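Plain Blocks, Plain Table: A Visit With the Owner of Widmer

6 Jul 2018

Widmer sells colored cubes. It sells a few other things too, including boards and a shallow tray with a lid, but the cubes bring in most of the money and take up most of the shelves. The owner has run the shop from the ground floor of a former shoe store on Camesa Street for six years.

"People come in and ask what the set does," she says. "I tell them it's blocks. Then they buy it or they don't."

She started out as a buyer for a larger toy store called Clememano, where she spent a lot of her time looking at catalogs. Most of the blocks in them had letters, animals or numbers printed on every side. She wanted some without anything on them. When Clememano cut back on its block range, she took her savings and had a first batch made. It was 169 sets, and she stored them in her sister's garage.

"I sold two in the first month," she says. "One of those went to my sister."

The sets sell steadily now, mostly to preschools and to parents of children between two and five. Grandparents are the other big group, and they tend to buy in January, when they have seen what the children did with their holiday presents.

Color took the longest to settle. Her first red was too close to orange, and the first blue looked nearly black under the lamps most people have at home. She sent samples back to the maker, a small workshop called Wanine, and went through 31 shades before she stopped.

"I would put them on the kitchen table at breakfast and again after dinner. If I had to think about which one was blue, it went back."

The tabletop matters as well, she says. She tells customers to skip the patterned play mats and put down one plain cover in a color that none of the cubes share. Brown works well. A few wrinkles in it do no harm unless a child is building high.
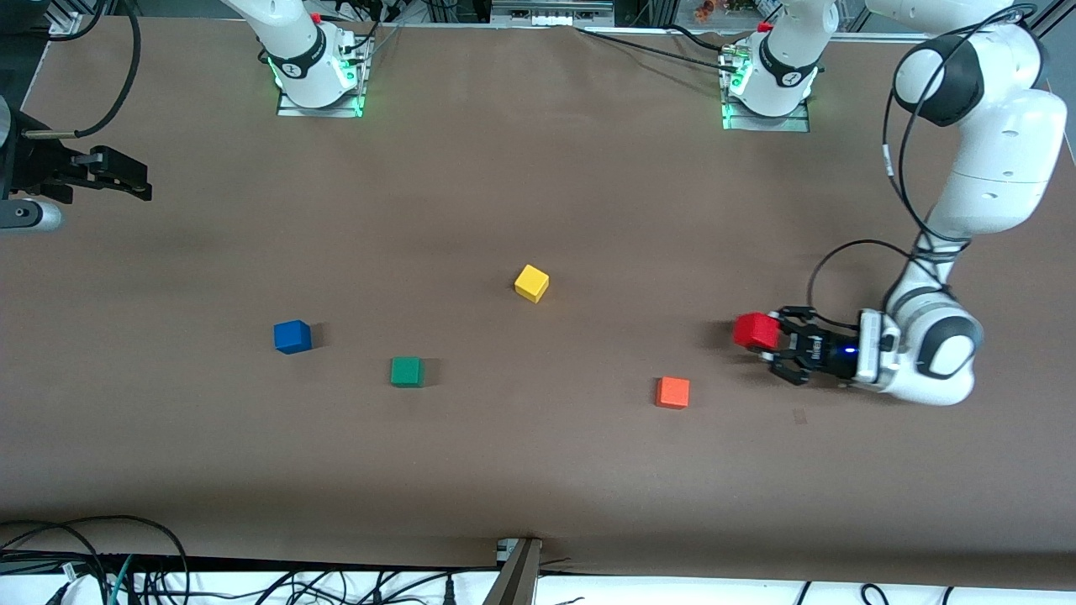
Cubes on a brown work surface, with the red one picked up.

She also advises against setting the cubes out in a neat row. Spread around the table, they give a child a reason to look and reach. Her own routine with new customers is to put a handful down anywhere and ask the child for one color. After that she leaves them alone.

"The parents want to help," she says. "They point. I ask them to have a coffee instead."

Asked how many cubes a family needs, she gives a smaller number than a shop owner might be expected to. Four or five will do for a start, one of each color. The large box holds 70, and she sells it mainly to classrooms. At home she thinks it ends up under the sofa.

Tidying up gets the same treatment. She is not fond of sorting bins with labels. The cubes go back in the box by color if the child feels like it, and in a heap if not. For cleaning she uses a damp cloth and leaves the cubes out on a towel overnight.

There are no plans for a second shop. She has been asked to add a green set for gardens and a pastel set for nurseries, and turned down both. What she is working on is a bigger cube for children who have trouble gripping the current size. Wanine has sent her the first samples, and she finds them too heavy. A lighter version is due back from the workshop this summer.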